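June, a little after six in the morning

Couldn't sleep, so I came down to wash the kit before anyone could tell me how to do it. There is a new system, apparently. Lamisi Issahaku came back from the Achterberg weekend full of it: cool water, half loads, a capful of Flaltex and nothing else, and every shirt turned inside out before it goes in. She says the Achterberg people have been doing it for two seasons and their colors look like new. I have seen their colors. They look like ours.

I have my doubts about the Flaltex. It costs twice what the old powder did and smells of pears. The bottle promises 50 washes, which I don't believe for a minute, because the cap has no line on it and everyone pours until it feels right. We got through the last bottle before spring was over. I asked Lamisi what was in it and she said enzymes, in the voice people use when they have read the word on the back. 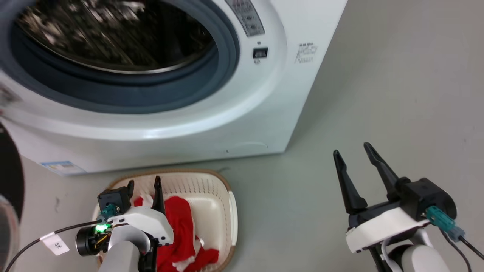 Odine Rovers — Kit and Laundry

So, the reds. They have that white trim, and the trim is the whole problem. Last year's set went pink along the collars after three or four washes and we were told it was the water. Then we were told it was the dryer. My own view is that it was cheap dye, and no amount of cool water fixes cheap dye, but I'm writing down what I did this time so there can be no argument later.

Cool cycle, reds only, one capful poured to what I decided was full. Inside out, all of them, which took longer than I'd like to admit. Found a shin pad strap and half a roll of tape in a sleeve. No towels. Somebody always throws in a towel.

The machine says 53 minutes for this cycle. I sat with my coffee and watched it sit on "1 minute" for most of a song on the radio, so I don't trust that number either.

Also read the Kuvine leaflet Lamisi left on the shelf, the one about the color catcher sheets. "98 percent of loose dye," it says. Percent of what, measured by whom, in what bucket? She wants to order a box. I said we could try one packet and keep an old collar next to a new one, and look at them both in daylight at the end of the season. She thinks I'm being difficult. Maybe so, but I was the one who had to hand out pink collars.

Hung everything on the line by half past seven. Collars looked white to me, but they were wet and it was early. Will look again tonight. Need pegs.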